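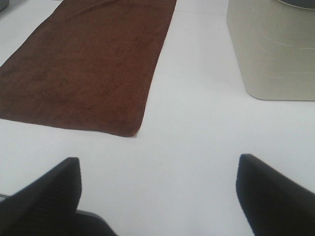

Two grippers, one towel: Assunta Gentile on what she learned from a bench comparison

January 2023

Assunta Gentile has spent most of the past four months picking up towels. She runs the handling bench at Stedlow, which fits arms and grippers for commercial laundries and a few small packing firms, and her job over the spring was to decide which of two parallel grippers the company should put on its next folding cell. One was the Zillberg, which Stedlow had used before. The other was a newer unit from Villaseñor with longer travel and softer pads.

The test was simple on paper. Put a cloth flat on a white table, bring the arm in from above, close on an edge, lift, and put it in a bin. She ran 1246 attempts, split between the two grippers, and watched nearly all of them herself.

"People ask why I didn't set it going and leave," she said. "I tried that the first week. I came back and had a column of passes and fails and no idea why any of them had gone the way they did. So I pulled a stool up."

Why a towel

Gentile picked brown microfibre towels for the main run. She wanted something dark against the table so that the wrist camera would have an easy time finding the edge, leaving the gripper as the thing being tested.

"If the camera can't see the cloth, you're testing the camera," she said. "I did want to test the camera later, and I did, but on a different day with a white cloth. You keep those apart or you get a mess."

A flat towel is harder than a bunched one. With a bunched towel there is always some fold standing up that the fingers can close on. With a flat one the fingers have to press down a little and scrape inward until the cloth buckles between them. Press too lightly and they slide over the top. Press too hard and the arm's force limit trips.

"The whole thing lives in a couple of millimetres of height," Gentile said. "My first table wasn't level. I lost two days to that before I put a straight edge across it."

How the grippers compared

The Zillberg has stiff fingers and closes fast. On a square approach to a straight edge it did well, and it was the quicker of the two on every kind of pick she timed. It did poorly when the towel was lying at an angle to the fingers. One tip would catch and the other would skate, and the cloth would come up by a corner and swing.

"That's fine if all you want is to drop it in a bin," she said. "If the next station has to find two corners, you've made that station's day worse."

The Villaseñor was slower to close but more forgiving. Its pads bend before they slip, so both sides tended to take hold even when the angle was off. Gentile said the softer pads also let her set the approach height lower without tripping the arm.

She had complaints about it as well. The pads collect lint. By the end of a morning they had a grey fuzz on them and the grip got noticeably worse until they were wiped. The mounting plate needed an adapter for the arm, and the first one supplied had the holes drilled for a different wrist.

"I don't hold that against the gripper," she said. "I hold it against the afternoon I spent on the phone."

The camera at the wrist

Both grippers were run with the same small camera mounted at the wrist, looking down past the fingers. Gentile had used an overhead camera on earlier jobs and kept one running for part of this comparison.

She prefers the wrist view for the last part of the approach. The fingers are always in the picture, so she can check the gap between the tips and the cloth on the same screen. The drawback is how little of the table it takes in once the arm is low. A towel can run well out of view, and the software then has to work from whatever length of edge is left.

"We had picks where it was looking at one side and one corner and had to guess the rest," she said. "It guessed all right most of the time. When it guessed wrong it was usually the bin it mixed up with the cloth, if I'd left the bin too close."

She moved the bin farther back after that and taped a line on her own diagram showing where it could go. With a pale bin on a pale table, she said, shadows were a bigger nuisance than colour. Changing to a softer overhead light cleared up most of the false edges.

The controller

The arm was driven from a Relorlow controller for the whole test. Gentile did not compare controllers and said so twice. Her one note was that the gripper commands queue behind the motion commands unless a setting is changed, and the setting is on the second page of a menu she had no reason to open.

"It closes late," she said. "You think the gripper's slow. I'd already written that the Zillberg was slow, and I had to go back and do those runs again."

What Stedlow is doing next

The folding cell will get the Villaseñor. The Zillberg stays on the packing line, where the items are stiff and arrive square. Gentile has asked for spare pads and a brush fixed beside the bench so the arm can clean its own fingers between batches, which she has not tried yet.

The next round of tests will use wet cloth. She expects the weight to matter more than the surface, though she said she has been wrong about that sort of thing before. She also wants a run of 1000 picks on one set of pads with no wiping at all, to see where the grip falls off.

"I'd like a number I can give the customer for how often to clean them," she said. "Right now I'd be telling them to do it at lunch."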